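Inicio > Publicaciones > Estudios de vida doméstica > Artículo 54

Este sitio utiliza cookies propias y de terceros. Si continúa navegando, acepta su uso. Aceptar | Configurar

3. Material y disposición de las superficies

3.1. Vajilla de uso diario

El inventario de Gristora recoge 109 piezas para beber, clasificadas por material, color y altura relativa. Predominan los vasos de plástico opaco en tonos claros; el vidrio coloreado aparece en menor proporción y casi siempre como pieza suelta. El color se registró a simple vista, sin carta de referencia, con una sola etiqueta por pieza. Los matices intermedios -- verde menta, amarillo pálido -- se conservaron como etiquetas propias, dado que agruparlos reducía la concordancia entre anotadores.

3.2. Paños y superficie de apoyo

Los paños de microfibra se codificaron según tres estados: doblado, extendido y arrugado. El estado arrugado plantea la mayor dificultad, pues el contorno de la tela no permite deducir su tamaño y los pliegues ocultan parte del tablero. Se anotó también el tipo de superficie. En la figura 3, un paño azul vivo descansa arrugado sobre un tablero de listones de madera en tonos miel, con un vaso verde menta a su derecha, más alto y ancho que el amarillo pálido situado más cerca. En el margen derecho asoma un vaso de vidrio violeta translúcido. 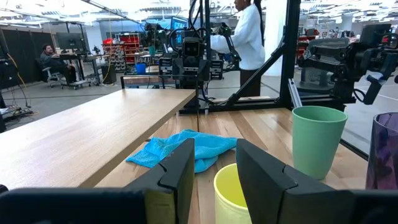 Figura 3. Vasos de plástico y de vidrio junto a un paño de microfibra, en el encuentro de dos tableros de madera.

3.3. Criterios de exclusión

Se descartaron 10 registros en los que el paño cubría por completo una pieza. Los vasos visibles solo en parte se mantuvieron cuando el color y el material resultaban legibles; en los demás casos se asignó el código «indeterminado» y se excluyeron del cómputo por alturas.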